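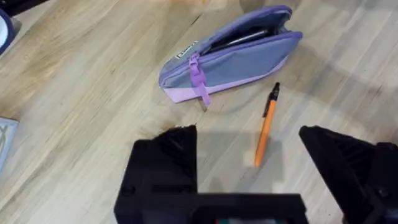

Photo: own work, free to share with credit

22 June 2020

My aunt died on Thursday evening at the hospital in Coste. Some of you knew her from the choir or from the factory, so I will write a few words in English also, for the friends who moved abroad. It will be several posts. Please excuse my mistakes.

She was the eldest daughter of a miller and was born in Skisow, in the house beside the lower bridge. The mill is gone now, but the bridge is still there. Her younger brother was my father, who died before her.

School in Skisow finished early in those days. At 17 she took the bus to Coste with one suitcase and a letter from the priest, and she was hired by Flarodel, which made buttons and later also buckles.

At Flarodel every worker had a number. Hers was 1451. She used it afterwards for everything: the lock of the bicycle, the lock of the cellar, I think also the bank. We told her many times it was not safe. (The locks have been changed, please do not try.)

She stayed there 40 years. First she sorted, then she was on the polishing machines, and in the end she was in the office for orders. She wrote the order letters in three languages and had learned two of them from the radio.

When a customer complained, she answered by hand. One shop in the north kept sending her a card at New Year even after she had retired.

She married a driver from the same factory. He died when their children were still at school, and she did not marry again. She leaves a son, a daughter, four grandchildren, one sister in Prastotari, and us, the nephews and nieces, who were at her table every Sunday whether we were invited or no.

The choir. She sang alto in the parish choir of Coste and was very strict about breathing. If you came late to the practice she did not say anything, she only moved her chair a little so you had to climb over the bags.

She never learned to drive. For the big feast in October she went on foot to Prastotari, which is 20 kilometres by the old road, and came home by bus. The last time she did it she was past seventy and complained only about the bus.

Things she did not like: parsley, telephones in the kitchen, people who say "passed away". She wanted the word "died" in the notice and so it is in the notice.

The notice is printed in the Saturday paper. There is one error, it says she was born in Coste. My cousin has already rung them and they will print it again with Skisow. If you cut it out for your family papers, please wait for the second one.

The funeral will be small, only the close family inside the church, as the rules are at present. The choir may stand in the yard. We are thankful to the sexton, who will leave both doors open so they can be heard.

She will be buried in Skisow, in the upper cemetery, next to her husband and her parents.

Please no wreaths. She found them a waste. If you wish to give something, the choir needs new music folders, and there is a tin for this in the bakery by the church in Coste.

Several of you have asked for the date of the memorial Mass. We hope for October, when the sister from Prastotari can travel and people can sit together again. I will write it under this post when I know.

If you have photographs of her from the factory years, my cousins would be very glad of them. They have almost none. She was usually the one who went to fetch the chairs when a picture was taken.

Thank you for all the messages. I read them to her sister on the phone, slowly, as she wants to hear each name twice.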